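Hollenis recrute des téléopérateurs et téléopératrices (débutants acceptés, distraits s'abstenir)

Vous avez toujours rêvé de déplacer un gobelet d'eau par pince interposée ? Notre équipe de Brevberg cherche 3 personnes pour enseigner à un robot, par commande à distance, des gestes que n'importe quel enfant réussit en râlant : approcher, saisir, soulever, reposer sans inonder le bureau.
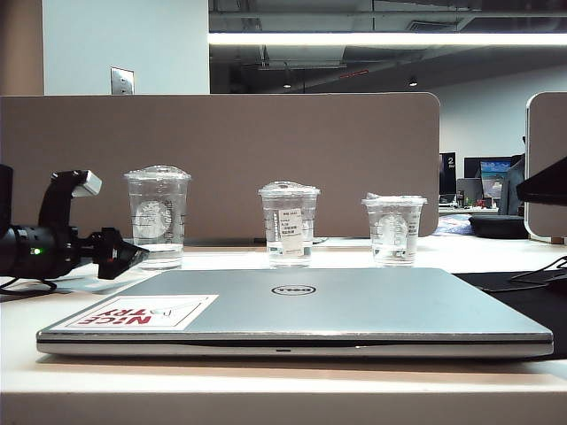
Le projet Joltard compte 21 tâches de ce genre. Il nous faut 568 démonstrations complètes, ratages non compris, et nous en avons une belle collection. Vous travaillerez par sessions de 27 minutes, suivies d'une pause obligatoire. Les pilotes zélés qui refusent la pause finissent par serrer trop fort.

Profil recherché : main stable, patience au-dessus de la moyenne, tolérance aux consignes répétées. Aucun diplôme exigé. L'expérience des jeux vidéo est un plus, à condition d'accepter un jeu sans score ni musique.
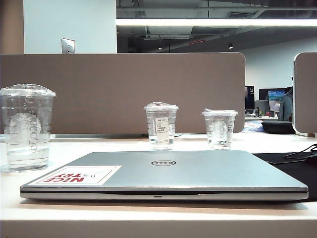

Contrat à temps partiel, démarrage en octobre, formation payée. Le café est gratuit et sa qualité en tient compte.

Candidature : quelques lignes à l'accueil de Hollenis, Brevberg, mention « Joltard ». Lettre de motivation facultative. L'essai pratique, lui, ne l'est pas.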